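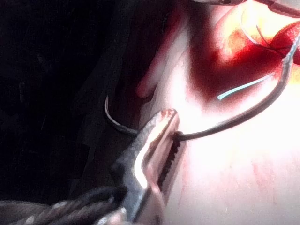

Drasto Suture Terms

A bilingual word list of surgical instruments and suture materials, English and German

Version 2

Overview

Drasto Suture Terms is a flat table of 357 term pairs covering hand instruments, needles, thread materials and knot names. It was compiled for translators working on instrument catalogs, reprocessing instructions and operating room inventory lists. Each row holds one English term, one German term and a set of usage notes. Version 1 covered instruments only. Needles and thread were added in version 2.

The list is not a clinical reference. It records what things are called and makes no recommendation on when to use them.

Files

terms.tsv: main table, UTF-8, tab separated, Unix line endings
variants.tsv: regional and older names, keyed to terms.tsv by term_id
sources.txt: short codes for the printed catalogs consulted
CHANGES: edits by version

Fields in terms.tsv

term_id: four digits, zero padded, never reused
en: preferred English term, singular, lower case except for proper names
de: preferred German term, singular, with standard capitalization
gender: m, f or n, for the German noun
class: one of 21 class codes, listed at the end of sources.txt
note: free text, may be empty
src: one or more source codes separated by semicolons

Choice of preferred term

Where catalogs disagree, the preferred term is the one used by the larger number of sources. Ties were settled by Hannelore Riedl, who also checked all gender values. The losing term goes to variants.tsv with the label "alt".

"Needle holder" and "needle driver" are both common in American catalogs. The table uses "needle holder" as the preferred term, with "needle driver" as a variant. Both map to Nadelhalter (m). Do not map either one to Nadel, which is the needle itself.

"Forceps" is treated as singular in the en field. German splits the English word in two: Pinzette for the thumb type without a lock, Klemme for many of the locking types. A row exists for each, and the note field says which is meant. Automatic lookups on "forceps" alone will return several rows.

Eponyms are kept in the form the source prints. Hyphens in double eponyms are normalized to a plain hyphen.

Loading

Read all columns as text. Spreadsheet programs strip the leading zeros from term_id if left on automatic detection, and the join to variants.tsv then fails without an error message. Quoting is off; a quotation mark in the note field is a literal character. No field contains a tab or a line break.

Known problems

Thread materials sold only under trade names are left out, so coverage of synthetic absorbables is thin.
Austrian and Swiss usage is marked in variants.tsv only where a source states it.
The class code for retractors is too broad and will be split.
Plural forms are missing. Gebhard Rainer has a draft column that has not been checked against the gender values.
Notes longer than 900 characters were shortened by hand in version 2. The full notes were not kept.

Corrections

Send the term_id, the field name, the old value and the proposed value. Name a printed source where possible. Corrections received by the end of July go into the next version; later ones are held over.

Terms of use

Free to copy and change, including for commercial translation work. Keep CHANGES with any redistributed copy and add a line stating what was altered.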